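How to Score a Cricket Match by Hand (When You've Never Done It Before)

June 18, 2025

My first time keeping the book, I was handed a pencil about four minutes before the first ball and told I'd pick it up. I sort of did! By the tenth over my bowling figures and my batting figures disagreed by a good margin, and Bronwyn Gilchrist, who was scoring for the other side, very kindly let me copy hers. So this is what I wish I'd had that morning.

What you need

A scorebook (any club one will do), two pencils, an eraser, and a seat where you can see both umpires. I like a cheap clipboard too, for windy grounds. Pens are a bad idea until you've done a full season, and maybe after that as well.

Before the toss

Get both team lists and write the names in clearly. Ask how people spell their names. I put Eirlys Lloyd down three different ways last July and she still brings it up. Once the toss is done, fill in who's batting, the start time, and the opening bowlers. Leave the rest of the batting order blank, because captains change their minds constantly (ours changed it twice while the openers were walking out).

The symbols

A dot is a ball with no run. Runs off the bat are just the number. A wide is a plus sign, a no-ball is a circle, a bye is a triangle pointing up, and a leg bye is a triangle pointing down. A wicket is a W in the bowler's box. If the batters run extra on a wide, you add a dot in the corners of the plus sign for each one. If they hit a no-ball, the number goes inside the circle.

Every ball goes in three places

This is the bit that trips everyone up. Each time a ball is bowled, you mark it:

1. next to the batter who faced it
2. in the bowler's box for that over
3. on the running total, if anything was scored

Do it in the same order every single time. I go bowler, batter, total, and I mutter it under my breath. Harvey Wong does batter first and he's a much better scorer than me, so suit yourself. Wides don't go down as a ball faced by the batter, but no-balls do. Byes and leg byes go in the extras section and they don't count against the bowler. Wides and no-balls do.

Talk to the umpires

When an umpire signals, put your hand up so they know you've seen it. They're supposed to wait for you. If you missed something, keep your hand down until you've sorted it out with the other scorer – much easier than fixing it two overs later.

End of the over

Add up the bowler's runs for the over and write the new total under the box. If there were no runs off the bowler and no wicket, join the dots into an M and call it a maiden. Then check the total and the bowler's name with the other scorer, out loud. It takes five seconds.

When a wicket falls

Write down how the batter was out, the bowler (and the catcher, if there was one), the batter's score, and the team total at that moment. Draw two slanted lines after their last ball so you don't accidentally give them more runs. Remember that a run out isn't credited to the bowler. I got that one wrong for half a season.

Checking the innings

Add up all the batters' runs and then the extras. That should match your total. Now add up the runs against each bowler, plus byes and leg byes, plus any penalty runs. Same number? Great, go get your sandwich. In our game against Brimard we finished on 221 and mine came to 221 both ways, first try, and I was unbearable for the rest of the afternoon.

If it's off, look at the overs with wides in them first. Nearly all of my mistakes live there. Next, look for a boundary you gave to the wrong batter, though that won't change the total, only somebody's mood.

Have a go at scoring a match on TV before you do a real one. You can pause it!

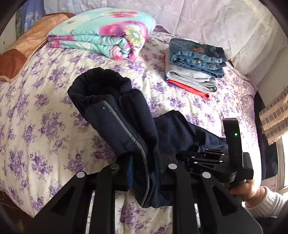

Navy padded trousers with grey piping down the leg.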